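RURNIA RECORDED MUSIC SOCIETY
Minutes of the April General Meeting
Held in the Listening Room, Clokano Hall

Presiding: Viorica Mladenović, President
Members present: 30
Quorum: Met

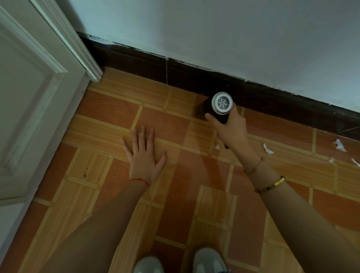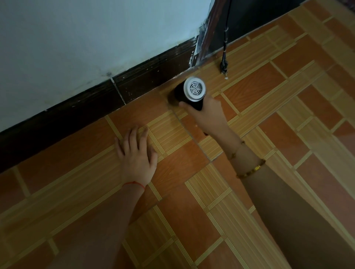 1. Call to Order

The President called the meeting to order at 7:02 p.m. Members were asked to sign the attendance sheet and to take a copy of the agenda and the draft program for the coming season. Apologies for absence were received by the Secretary and entered in the register.

The agenda was adopted with one change. The report on the Krawczyk bequest was moved ahead of the season program, as the program depended in part on its contents.

2. Minutes of the Previous Meeting

The minutes of the previous meeting were approved with the following correction. Under Other Business, the motion to begin album evenings at 7:30 p.m. was recorded as carried. It was tabled. The Secretary was directed to amend the record.

3. Matters Arising

a) Turntable service. The Equipment Officer reported that the main turntable had been returned by the repair shop with a new belt and a replacement headshell. Speed had been checked with a strobe disc at 33 and 45 rpm and was within the maker's tolerance. The second turntable had not been sent out. A faint hum in the left channel remains, and the Equipment Officer believes the fault is in the grounding wire. He was authorized to replace it.

b) Lending rules. At the last meeting members asked whether the two-week loan period applied to box sets. The rules were read aloud. They make no distinction between single albums and sets. It was agreed that a set counts as one loan and must be returned complete, including any booklet or poster.

c) Door key. The second key to the record library has been found and is again in the key safe.

4. Report on the Krawczyk Bequest

The Librarian presented the first full inventory of the records left to the Society by the Krawczyk family. The collection consists of 487 long-playing records, chiefly hard rock, progressive rock and blues rock issued between the late 1960s and the early 1980s. Of these, 356 have been cleaned, graded and entered in the catalog. The remainder are shelved in the back row and are not available for loan until grading is complete.

The Librarian drew attention to the following points.

The condition of the vinyl is on the whole better than the condition of the sleeves. Many of the sleeves show ring wear, and several gatefolds have split along the spine. Split sleeves will be stored with the record in a separate plain inner, behind the sleeve and inside the same outer cover. No tape is to be used on any sleeve.

Several albums duplicate titles already held. The letter accompanying the bequest permits the Society to sell or exchange duplicates, provided that the proceeds are spent on recorded music. It does not permit the sale of any title held in only one copy.

A number of records carry handwritten dates on the inner label, apparently recording when each was bought. Members discussed whether these should be noted in the catalog. Opinion was divided. One member considered the dates to be of interest to anyone studying how the music reached local listeners. Another observed that handwriting on a label lowers the grade and should be recorded as a fault. The President ruled that both could be accommodated, the date in the notes column and the grade in its usual place.

Moved, seconded and carried: That the Librarian's inventory be received, and that duplicates be set aside for consideration at the next meeting.

The Librarian was thanked for the work done to date.

5. Season Program

The Program Secretary presented the draft program of album evenings. The theme proposed for the season is the difficult fourth album, taken to mean any fourth studio release by a rock group that had found an audience with its first three. Each evening would consist of a short introduction, a complete playing of the record without interruption other than to turn it over, and open discussion.

Discussion followed.

A member asked whether live albums would be counted in arriving at the fourth. The Program Secretary replied that they would not. The same member asked about albums issued under a different title in another country. It was agreed that the sequence in the group's home country would govern.

Several members spoke in favor of including at least one record that had been poorly reviewed when new. It was noted that the Society's programs had in recent seasons leaned heavily on albums already well known to everyone in the room, and that attendance had been strongest on the evenings when the record was unfamiliar.

A proposal to allow compact discs where no playable vinyl copy could be found was debated at some length. Those in favor pointed out that two titles on the draft list are not held in the library and are costly to buy. Those opposed held that the Society's listening evenings had always been given from vinyl and that the practice should be kept. On a show of hands the proposal was carried, on the understanding that the format will be stated in the printed program.

Moved, seconded and carried: That the draft program be adopted as amended.

6. Visiting Speaker

The President reported on correspondence with Alel, a small reissue label, which has offered to send a mastering engineer to address the Society. The talk would deal with how original tapes are located, transferred and prepared for cutting, and would include comparison of an early pressing with a new one. No fee is requested. The label asks that the Society cover travel and provide two matched playback systems.

The Equipment Officer stated that two systems could be assembled but that they would not be matched, as the cartridges differ. The President undertook to ask whether this would be acceptable or whether the label would bring its own equipment.

Members suggested topics to be put to the speaker in advance. These included the use of digital transfers in records sold as analog, the reasons for wide differences in loudness between reissues, and the treatment of tape damage in quiet passages. The Secretary will forward the list.

7. Equipment and Listening Room

The Equipment Officer recommended that the loudspeakers be moved farther from the rear wall, as bass notes remain heavy in the back seats. A trial was conducted before the meeting with the speakers moved forward 2 feet. Members who had attended the trial agreed that the bass guitar was clearer, although one preferred the former sound. The new position will be marked and used for the next album evening, after which a decision will be made.

Members were reminded that drinks may not be placed on the equipment cabinet at any time.

A request for a headphone station in the library, to permit records to be auditioned before borrowing, was referred to the officers for costing.

8. Newsletter

The Editor reported that the next issue is nearly full. Contributions in hand include a review of a recent concert at the Clokano Hall main stage, a long article on producers who began as studio engineers, and the second part of a member's survey of album openings. The Editor asked that reviews be kept to one page and that catalog numbers be checked against the label and the sleeve, as the two do not always agree.

A letter was received objecting to the description of a well-regarded drummer as "adequate" in the previous issue. The Editor stated that opinions in reviews are those of the reviewer. The letter will be printed in full.

9. Record Fair

It was reported that the Society has again been allotted a table at the Rurnia record fair. Prices will be marked on removable stickers placed on the outer cover only. The practice last year of holding records for members until the end of the day gave rise to complaints from the public and will not be repeated. Members who wish to buy from the Society's table must do so during opening hours at the marked price.

Donations for the table may be left in the library. Records without sleeves will be accepted. Cassettes will be accepted if the case is intact.

10. Other Business

The tabled motion to begin album evenings at 7:30 p.m. was taken up. The mover argued that the present start of 7:00 p.m. makes it difficult for working members to arrive before the first side has begun. It was objected that a later start would leave little time for discussion after a double album. An amendment was offered, providing that evenings begin at 7:30 p.m. except where the record exceeds two sides. The amendment was carried, and the motion as amended was carried.

A member inquired whether guests may borrow records. They may not.

11. Next Meeting

The next general meeting will be held in the Listening Room. Items for the agenda should reach the Secretary in writing. The disposal of duplicates from the Krawczyk bequest will be the first item after the minutes.

12. Adjournment

There being no further business, the meeting was adjourned at 8:51 p.m.

Respectfully submitted by the Secretary

Approved for circulation: Viorica Mladenović, President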